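**Notebook – equipment planning, second bench**
February 19, 2019

Good day. Long one. Writing it all down while it's fresh, and so Torbjørn can read it before he talks to the Moen people.

Question we're trying to settle: do we buy the second arm now, with the gripper we know, or hold the money until the Clilletti catalog comes out and see if their wider hand is real? Gunnel wants a list with prices next to it. I'd like the list to come from the cabinet task and not from whatever looked good at the last trade day, which is how we got the turntable (still in its crate, still a sore point).

Budget as it stands: 3,000 left on the small-parts line. The arm itself is on the capital line and Gunnel says that one is safe until December. So the 3,000 has to cover finger pads, spare linkages, cables, the wrist camera mount, and anything we want for the cabinet mock-up. That's tight but I think it's doable!

**Simulator work**

Szymon got the cabinet model loading properly this morning. The trouble was the scale – the file had been saved in inches and the importer took it for meters, so the first load gave us a cabinet the size of a parking garage. Fixed in the export, not in the importer, so everyone please re-pull the model before running anything. The old one is still in the shared folder with "old" on the end of its name. Don't use it.

After that we ran wrist-view approaches for most of the morning. I'd been skeptical about planning purchases from a simulator, and I'm coming around fast. You can try a pad width, look down the wrist, swear, try another one, and it costs nothing. Houda pointed out that we spent more on the last batch of wrong pads than on a whole year of the simulator license. I looked it up and she's right.

The approach I keep going back to is the tilted one, where the hand comes in toward the front of the cabinet at a steep angle with the fingers open. It's the one that will decide the finger length.

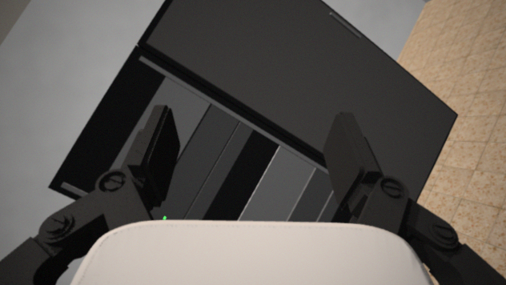
*Wrist view in sim, fingers open, cabinet front between the pads. Tiled floor at right.*

Notes from staring at that view for far too long:

- The palm block takes up a lot of the bottom of the view and hides the lower part of the vertical panels. If we want to see the bottom edge of the front during an approach, either the camera goes higher or we add a second one off to the side. I'd rather pay for a taller mount.
- Right pad covers the right end of the row of panels. Narrower pads would help. Szymon thinks we could lose a quarter of the width and still hold the heaviest thing on our list. To be tested, see below.
- Dark cabinet, dark pads, dark links. The pale panel in the row is easy to pick out, the near-black parts are miserable. Want to price light-colored pads. Gondolley sells a gray one, I think. Check.
- Pivots: two screw heads showing per finger. Put spare pivot hardware on the list now. I don't want to go through another week of waiting on a bag of screws.

Sølve asked if the floor texture matters. For the vision side, maybe. He's going to swap the tiles for plain gray and rerun the same approaches to see whether the edge finder cares. Fine by me as long as he keeps the seeds the same.

**What to buy, first pass**

Arm: same model as bench one. I went in wanting something fancier and I've talked myself out of it. Same arm means same controller, same spare fuses, same teach pendant habits, and Houda doesn't have to write a second driver. That last point settles it.

Gripper: two-finger, same as now. The wide Clilletti hand is tempting, but all we have is a drawing and a friendly email. Put it down as "look again in December."

Finger pads: 8 sets, half in standard width and half narrow. Gray if the price is close.

Spare linkages: 2 left, 2 right.

Camera mount: Pretow quoted 1,524 for the taller one with the cable guide. That's half the line gone in one bite, and I choked a little. Torbjørn thinks he can mill the mount here and we'd only buy the guide. He has done nicer work than that on a slow afternoon. Asked him for a sketch before we say no to Pretow.

Mock-up cabinet: plywood, hinges, paint. Cheap. The real point is to have upright panels at the same spacing as in the model, so sim and bench can be compared without arguing. Sølve has the spacing numbers.

Not buying: second turntable (ha), force sensor. The force sensor hurts. I wanted it. Gunnel asked what decision it would change this year and I didn't have an answer, so it goes at the bottom of the page with a star next to it.

\* force sensor

**Open questions**

- Does Moen deliver the arm with the long cable or is that extra? Last time it was extra and it wasn't on the quote. Torbjørn to ask, in writing please.
- Floor loading at the second bench. The first one sits on the thick slab, the second spot may not. Need the building drawings.
- Can both benches share one compressor? Neither gripper needs air, but the clamp does. Houda says yes if they don't clamp at the same moment, and she can stagger them in the schedule.
- Who signs for things over the limit now that the form has changed? Gunnel is finding out.

**Plan for the next stretch**

Szymon: 5 approaches per pad width, standard and narrow, same starting poses, save the wrist view from each. Name the files so that a stranger could sort them.

Sølve: plain floor rerun, then a pass with the lights turned down.

Houda: check that the driver will talk to two arms from one machine. She has a hunch the port number is hard-coded somewhere. She also has a hunch who did it (me).

Me: clean copy of the list with prices for Gunnel, and get the turntable out of its crate so we can at least see if it runs. Maybe it could carry the mock-up cabinet and save us re-clamping for each angle? Just thought of that while writing. Would need to measure the plate. If it fits I will be insufferable for a week.

Later – measured the plate off the crate label. It's close. Need the cabinet footprint from Sølve before I get excited.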